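Home Products Apparel Blanks Support Contact

Stallari T2 Short-Sleeve Blank

The T2 is a loose-cut cotton T-shirt blank supplied undecorated for screen, transfer and direct-to-garment printing. Side seams are double stitched. The collar is ribbed and taped from shoulder to shoulder.

Fabric: 100 percent combed cotton, preshrunk
Colors: white, ash, navy
Print areas: upper front, lower front, back, sleeve
Carton: single size, single color

Sleeve patches up to 3 inches wide can be heat-applied before or after the main print. Lower-front prints should stay 2 inches above the hem — the press platen does not hold flat past that line.
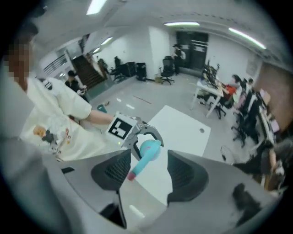

Care

Wash cold, inside out. Tumble dry low. Do not iron over the print.

Ordering

Cartons ship from the Netemcombe warehouse. Lead time is around 2 weeks.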